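玩具厨房

玩具厨房，又称过家家厨具、仿真小厨房，旧时在一些地方也叫“小锅小灶”，是按照家庭厨房里的器物缩小制成的一类玩具的总称。它既可以指一整座带灶台、水池和柜门的小型家具，也可以指散装的锅碗、刀架、水壶、小家电以及各式各样的仿真蔬果。孩子们拿着它们烧水、切菜、摆盘、请客，一顿看不见的饭常常能吃上一整个下午，做饭的人和吃饭的人都极为认真，这大概也是这类玩具历经许多代人而始终没有退场的缘故。

名称与范围

中文里对这类玩具的叫法并不统一。商店的货架上多写“厨房玩具”或“过家家套装”，幼儿园的老师习惯说“娃娃家的东西”，而许多上了年纪的人仍然把它归在“办家家酒”的名下，不管里面有没有锅。严格一些的分类会把玩具厨房与娃娃屋厨房区别开来：前者的尺寸是为孩子的手准备的，一只小壶要能握得住、提得起来；后者则是为娃娃的身量准备的，往往只有指甲盖大小，以陈设为主，摸多了反而容易弄丢。不过在实际的家庭里，两者混放在同一只箱子里是常有的事，娃娃屋的盘子拿来给大一号的茄子当底座，也没有哪个孩子会觉得不妥。

沿革

用泥土捏小锅小碗给孩子玩，是许多地方都有过的老习惯，究竟起于何时已很难说清。早期的小厨具多由手艺人顺手做成，陶匠烧一窑大缸，缝隙里塞几只小罐；木匠打完柜子，剩下的边角料刨成擀面杖和小砧板。铁皮印花的技术普及以后，成套的小炉灶、小茶具开始成批出现，颜色鲜亮，边缘却偏硬，家长总要叮嘱几句。再往后塑料制品兴起，价钱便宜，分量也轻，能掉在地上而不碎，玩具厨房这才真正进入了大多数人家。

在有关地方玩具业的记述里，Cellivbridge镇常被提到。镇上的Plestoneck工坊早年以车制木纽扣为业，后来改做小木碗、小木勺，最初一套只有4件：一只碗、一把勺、一块砧板和一根擀面杖，用棉线扎成一捆出售。这捆朴素的小东西在镇上卖得很好，工坊便一样一样地往上添，先添了水壶，又添了带格子的调料盒，到产品目录最厚的那几年，列出的小厨具共有172种，其中单是勺子就占去了好几页。工坊后来留下的一本旧目录，至今仍有爱好者互相传抄，抄的时候常常连价格旁边的铅笔记号也一并描了下来。

同一时期，Makris商行走的是另外一条路。它不做整套，只卖单件，鼓励孩子攒一点零用钱，慢慢凑出自己的厨房。这种卖法使许多人家的玩具厨房看起来格外像真的厨房，因为真的厨房本来也是这样一件一件添起来的，锅是一个颜色，壶又是另一个颜色，彼此并不配套，放在一起久了，倒也显得亲热。

常见组成

仿真食物是数量最多的一类。蔬菜里以胡萝卜、玉米、茄子和各种绿叶菜最为常见，水果则少不了苹果和草莓。有一种可以“切开”的做法很受欢迎：一根黄瓜分成几段，中间用粘扣相连，用钝头的小刀一压便应声分开，那一声轻响对三四岁的孩子有难以抵挡的吸引力。也有整块注塑或缝制的蔬果，不能切，胜在结实，滚到沙发底下过了一个冬天，掏出来擦一擦还是原样。

刀具与刀架多半只取其形。刀刃做得圆钝，有些干脆省去刀身，只在刀架上固定几个刀柄。孩子对刀架的喜爱常常超出大人的预料，把刀一把一把抽出来，再一把一把插回去，这个动作本身就足够玩很久，对手眼配合也有些好处。

炊具包括平底锅、汤锅、蒸锅和水壶。水壶尤其是个要紧的角色，它可以烧水、倒茶、浇花，还可以在故事进行不下去的时候突然“开了”，把所有人都叫回灶台边上。做得讲究一些的水壶，盖子能够取下，提手也能活动；简单的便是一个整体，倒水全凭嘴里的声音。

小家电是后来才逐渐多起来的，有电饭锅、搅拌机、烤面包机、咖啡机等等。它们的变化紧跟着真实厨房的变化，因此也最容易看出年代。许多小家电上都有可以拧的旋钮，拧起来咔嗒作响，孩子往往先认准了这个旋钮，过后才去关心机器究竟是做什么用的。

砧板、托盘和各种垫子虽不起眼，却承担着划分地方的作用。一块板放下来，那里便是切菜的地方；一只托盘放下来，那里便是上菜的地方。没有灶台的人家，靠几块板和几只托盘，也可以在一张普通的桌子上布置出相当完整的厨房。

材料与尺寸

木制的小厨具手感温润，有一点分量，放在桌上不易滑动，缺点是怕潮，颜色也容易磕掉。塑料的轻便好洗，形状可以做得很细，叶菜上的纹路、锅盖上的小钮都能表现出来。布制和毛毡制的食物适合年纪更小的孩子，软而安静，只是沾了真的果酱以后不大好收拾。

散装小厨具的尺寸大体以孩子一只手能够抓住为准。整座的小厨房则要看台面的高度，Zamwood出产的一款木制小厨房，台面离地60厘米，站在前面的孩子手肘刚好可以弯着放上去，这个高度后来为不少同类产品所沿用。台面太低，孩子要蹲着炒菜；台面太高，锅里有什么便看不见了，只好踮着脚闻一闻。

玩法

玩具厨房的玩法没有定规，大致随着年龄慢慢展开。最小的孩子喜欢敲打和装填，把所有的菜塞进一口锅里，盖上盖子，再全部倒出来。稍大一些便开始有了先后次序，知道要洗、要切、要煮，煮的时候还要等一等。到了四五岁，厨房里渐渐有了别人：有人点菜，有人嫌咸，有人来晚了只好重新热一热。这时候厨具反而退到后面去了，一块积木可以当豆腐，也可以当冰箱，只要大家事先说好。
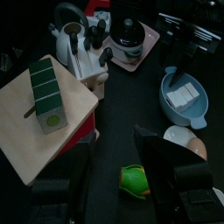

大人被请进来吃饭的时候，最受欢迎的做法是慢慢地吃，吃完再问一问是怎么做的。孩子给出的菜谱通常不长，用料却很大胆，盐和糖的分量往往随着讲述的兴致一路增加。幼儿园里也常借着这样的机会说一说颜色、数目和轻重，或者让孩子按着种类把东西分开来放，绿的菜归绿的菜，带把手的归带把手的，归到后来总有几样不知道该放在哪一边，便要商量一阵。

收纳与清洁

小厨具件数多，形状又各不相同，收纳一向是家里的一件小小的麻烦事。浅一些的盒子比深箱子好用，孩子一眼能看到底，不必为了一只小盖子把整箱翻出来。成套的刀架、茶具最好整体存放，散开以后很难再凑齐。带盖的器物宜把盖子和身子放在一处，有的人家用一根宽皮筋箍住，虽不好看，倒很管用。

塑料件可以用温水加少许洗洁精清洗，洗后倒扣着晾，壶嘴和锅柄的空腔里容易存水，要多晾一会儿。木制件只宜用拧干的湿布擦拭，擦过之后放在通风的地方，不要靠近暖气。到了十一月天气转干，旧木件有时会出现细小的裂纹，可以薄薄地抹一层食用级的矿物油。布制食物按照标签上的说明洗涤即可，里面的填充物要捏散，免得结成一团。

收藏

旧的玩具厨具近年也有了一批收藏者。品相完整的整套自然难得，而许多人更看重带有使用痕迹的单件，壶底的划痕、勺柄上的牙印，都算是它的来历。Cellivbridge的玩具陈列室收有各个年代的小厨具2,000件，其中最早的木勺出自Plestoneck工坊，勺头已经磨得很薄。陈列室另辟了一张矮桌，摆着可以随意动手的新厨具，来参观的孩子多半在那里停留得最久，陪他们来的大人则有时间把柜子里的东西再从头看一遍。

参见

过家家
娃娃屋
仿真食物
积木
茶具玩具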